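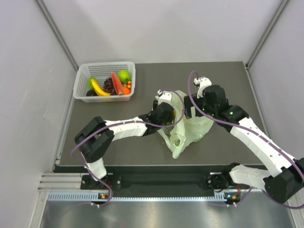 How do you keep a set of play food nice when so many children have their hands in it? You wash it little and often, you keep it all in one basket with holes in it so that the air gets round, and you don't put it away damp.

That is the first thing Yatziri Gallegos told me, before I had even got my coat off, and I think she would have been happy to leave it there and put the kettle on. She has run the toy library at Prelley for longer than most of its borrowers have been alive, and she has opinions on artificial fruit that I could have listened to all afternoon (and very nearly did).

"People come in for the big things," she says. "The garage, the train, the slide if they've a garden for it. Then the child sits down on the floor with the fruit basket and that's the end of the slide."

The fruit sets go out under the name Koleo, after the shop in Trusham where she bought the first one. There were 25 pieces in it then, and she has been topping it up and splitting it into smaller baskets ever since. Apples and bananas are the old faithfuls. Grapes are wonderful, she says, but a nuisance to clean, and she goes in between them with a soft toothbrush and a bowl of warm soapy water. Cherry tomatoes in a cluster get the same treatment.

"And watermelon! Everybody wants the watermelon. I had two brothers in here in August who wouldn't leave without it, and their mother had only come to bring back a jigsaw."

I asked about the white plastic baskets, because I had half expected wicker. She did use wicker, for years, and loved the look of it, but it caught on cardigans and held on to crumbs — real ones, from real biscuits — and in the end she gave the lot to her neighbour Varghese for his onions. A plastic basket with little holes in the sides can be rinsed under the tap along with everything in it. She gives it a shake, stands it on a towel overnight and has it ready for the morning.

There is no right way to pack one, as far as she is concerned, though she likes the long things to go across the top where a small hand can find them. A banana at the bottom means the whole lot gets tipped out. "It gets tipped out anyway," she adds, "but you can try."

We talked for a while about what the children do with it all. Some play shops, some make soup, and one little girl puts every piece to bed under a tea towel and tells the grown-ups to whisper. The three-year-olds like to sort by colour, and there can be fierce debate over whether a plum goes with the grapes. Yatziri stays out of it.

She lends each basket for 2 weeks and is relaxed about late returns. Pieces do go missing, and she keeps a drawer of spares, mostly limes, which she says turn up in coat pockets long after you have stopped looking for them.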